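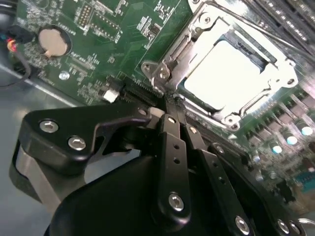 Droltance Wrist Capture Kit

Product overview

The Droltance Wrist Capture Kit records manipulation demonstrations from the point of view of the gripper. It is intended for teams collecting training examples for learned policies on small, dense assemblies such as motherboards, power supplies and wired enclosures. The kit comprises a wrist camera, a mounting bracket, a sync box and the Velley recording software. Arm and gripper are not included.

Capture

Each episode is stored as one file holding wrist video, joint positions, gripper opening, operator commands and a text label. All streams share a single clock, supplied by the sync box. Up to 2 cameras can be connected; the second is normally fixed to the bench or cell frame. Episodes start and stop from a foot pedal, so the operator keeps both hands on the leader arm. A long press on the pedal marks the current episode as failed. Failed episodes are kept and flagged, and can be excluded at export.

Mounting

The bracket places the lens behind the fingers and looking along them, so that the finger linkage and the work surface appear together. Tilt is adjustable in 8 fixed steps. Record the step number in the session header and do not change it within a session; a change of tilt requires a new extrinsic calibration. Calibration takes about 15 minutes with the supplied target.

Reflective parts

Bare metal, such as the retention frame round a CPU socket, can clip the image at short range. Exposure should be locked before the first episode. Automatic exposure is available but is switched off by default, as it shifts brightness while the gripper approaches and makes otherwise similar episodes harder to compare. A clip-on polarising filter is supplied. Diffuse lighting from two sides gives better results than a single overhead lamp.

Reference task set

A set of 2,469 teleoperated episodes on PC motherboards is supplied with the kit under a research licence. Tasks cover approach to the socket, lever operation, memory latch release and cable unplugging. Board position and angle were varied between episodes. The set was planned and reviewed by Hussam Daher at the Bonov test cell, and the task sheets are included so that customers can record further episodes in the same format.

Boards in the set are unpowered. Where a coin cell is fitted it has been left in place, and no task requires contact with it.

Software

Velley runs on a Linux workstation and provides live preview, episode replay, trimming and relabelling. Export splits are made by session by default — splitting by episode tends to place near-identical board positions in both training and test data. Dropped frames are listed in the session report, not interpolated.

Compatibility

Parallel and linkage grippers with a standard round wrist flange. An adapter plate for the Mizuno wrist is available separately. Other flanges on request; please send a drawing with the enquiry.

In the box

Wrist camera with locking cable
Tilt bracket and hex screws
Sync box and foot pedal
Calibration target
Polarising filter
Velley licence, one workstation
Reference task set and task sheets

Spare cables and additional workstation licences are ordered separately.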